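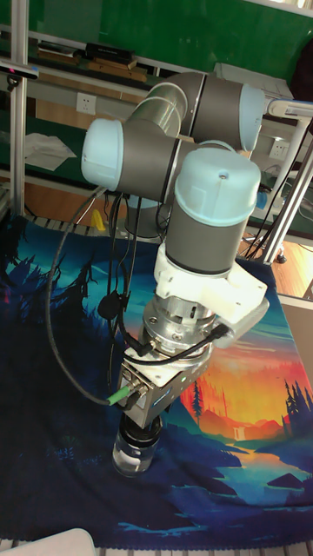

Feb 4, 2024

Trailer for Flellitport, second assembly. Continued from the version we exported for Jundell before the break.

Current length is 2:06. Jundell asks for 1:45 in the cinema version, so I must lose 21 seconds. I tried first to shorten the ferry opening, but then the town is not established and the girl on the pier means nothing. Put it back. Removed instead the second dinner shot and the whole conversation in the car. This gives 14 seconds. The other seven I will take from the title cards, they stay too long anyway.

Scare at 1:12. In the old cut the door closes and the sound comes at the same time. I moved the sound 9 frames later and it is much stronger. With 12 frames it feels like a mistake in sync. Keep 9.

Shot 57 (hallway, lamp goes out) still has the temporary effect. Vitale promised the final one in March, which is too late for the trailer. I asked if they can deliver only the first 40 frames, no answer yet. If the answer is no, we cut to black on the lamp and keep only the breathing.

Music: the temp track must go. It is from another horror film and everybody who likes these films will recognize it. I tested two of our own cues:
- Cue 3, the low strings. Good under the ferry, too slow after the door.
- Cue 8, piano with the piano lid noise. Works from 1:12 to the end, but it needs a harder stop before the title.
Joined the two at 0:58 with a bell from the harbor recordings. The join is audible on headphones. On the room speakers I do not hear it.

Dialog: the line "she was here before the church" is now over black. It was on the face of the priest and one could see that the take does not match. Level raised 2 dB. It is still a little dry compared with the line before, to be treated in the mix.

Color: the night shots come from two different days and the second day is greener. I made a quick correction for this export only. Do not copy it to the feature timeline, please. The feature grade will start from the original files.

Storage. The project drive had 386 GB free in the morning, and after the new proxies there is much less. I deleted the old renders, 700 files, after checking that the last approved one is also on the backup. The folder "Flellico_old" I did not touch because I am not sure who uses it.

End card: the logo of Flellico must come before Jundell, not after. It was wrong in both previous versions. Corrected, and the template is corrected too.

Export number 3817, uploaded to the review page with timecode burned in. The file without timecode is in the same folder on the drive.

Open points:
- answer from Vitale on shot 57
- harder stop on cue 8
- rating card, the text has not arrived
- subtitles for the 1:45, the old ones do not fit any more after 0:40
- check if the scream at 1:31 is permitted for the all-audiences version, otherwise use the alternative take (the one with the hand on the mouth)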